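Wrist cam or fixed cam for sim door opening?

Wanting Tang
Comparing two camera setups in sim before I buy anything. Task is cabinet doors with a thin black bar handle. Parallel gripper gets 85 out of 310 tries with the wrist cam only. Soft three finger one is worse. Is it the gripper or the view? Start pose looks like this, looking down past the doors:

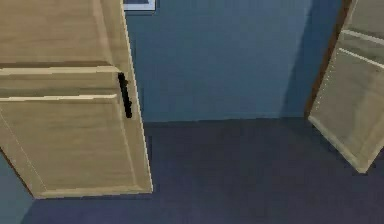

Sandro Gentile
View, I'd bet. Handle is skinny and off to one side, so a small turn of the wrist and you lose it. Add a fixed cam and rerun with the same seeds. Dont change the gripper at the same time or you wont know which one helped.

Efren Buenaventura
had this in October. soft fingers slid off bar pulls every time, went back to parallel

Bok-nam Yoo
Check your controller too. Mine was way too stiff and fought the hinge - looked like a bad grasp, wasn't. Lowered stiffness along the pull direction and teh slips dropped to 19. Still using one wrist cam.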